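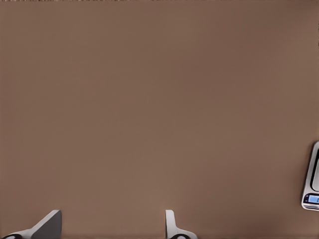

We use cookies to remember your preferences. Accept / Manage settings

March – Wednesday, ten to midnight
By the author of the Clikance Diary

I was going to give up word games for the spring. I had even moved the icon off the front page of my phone and into the folder with the compass and the thing that measures how level a shelf is. Then a colleague mentioned over the kettle that Clikance had a daily mode now, and by the time my tea was cool enough to drink I had lost twice.

For anyone reading this after I'm dead, Clikance is the one where you get a rack of letters and a grid shaped like a badly folded map, and you have to join two marked words by a chain of others, each touching the last. It's free. It pays its way with adverts for a bank I would now cross the road to avoid. The daily puzzle is the same for everybody, which means you can be beaten by your own relations before breakfast.

Today's was number 861. The two words to be joined were MARROW and TENT, and I would like it noted that I had a perfectly good route through ROWAN and ANTE, and that the game refused ROWAN. I looked it up in the proper dictionary, the one holding up the printer. It's a tree. There's one outside the post office in Datthorpe and I have walked into it. Clikance shook its little grid at me and took off a star.

Finished in the end with two stars, on the bus, just past the Drudesgate turn. I missed my stop doing it and had to walk back along the bypass with the shopping. I will say the walk was pleasant. I spent it thinking of words that go with ROWAN.

My total stands at 2642. I don't know what it's out of. I have looked in the help pages and they only say that points 'reflect your journey', so presumably mine includes the bypass. There's a ladder you climb as the total goes up, and I'm currently a Pebble. The next one is Cobble. I am a grown person with a mortgage and I should like very much to be a Cobble by the weekend.

Tried Vogler again after supper, to be fair to it, as I paid for that one. Vogler is the merging game, where you slide coloured blocks into each other and they get bigger and more smug. It's very handsome. The sound when two blocks join is like somebody setting down a good saucepan. But it wants so much from me. It wants me to collect a daily gift, and then it wants me to open the gift, and then the gift is a ticket that lets me spin a wheel, and the wheel gives me a smaller gift. I played for one actual minute and did paperwork for the other nine. Then it asked whether I was enjoying myself and offered me five faces to choose from. I chose the middle one and it looked hurt.

I've turned off its notifications. This took four screens and a sentence asking if I was sure I wanted to miss out. I was never surer of anything, except ROWAN.

The update for Clikance came down while I was washing up. The notes say 'bug fixes and a fresh new look', and the fresh new look is that the button for a hint has swapped places with the button for giving up. I found this out on a practice grid I was winning. There's a box asking if you really want to give up, but my thumb was already on its way to the same spot and it agreed on my behalf. I said something that made the dog leave the room.

Wrote to them about it, politely, and put ROWAN in a second paragraph. Got an answer back at once thanking me for my kind words.

Other business: the gas bill came, the back gate still sticks, and I said I'd ring Drudesgate library about the book they think I have. I do have it. It's under the dictionary.

The new puzzle goes up at midnight, and I've told myself I'm only still awake for the washing machine, which has another spin to go. I could see what the first word is without starting. I could just look at the shape of the grid and then put the phone in the drawer.

Midnight and a bit. The first word is LADLE. I've got it down to one gap and there's nothing in the rack but vowels. Washing finished, not hung up.

Recent entries
The week I deleted everything and put it back
Vogler wants my birthday
Patience with real cards, on a real train to Datthorpe
What the shelf leveller said about the shelf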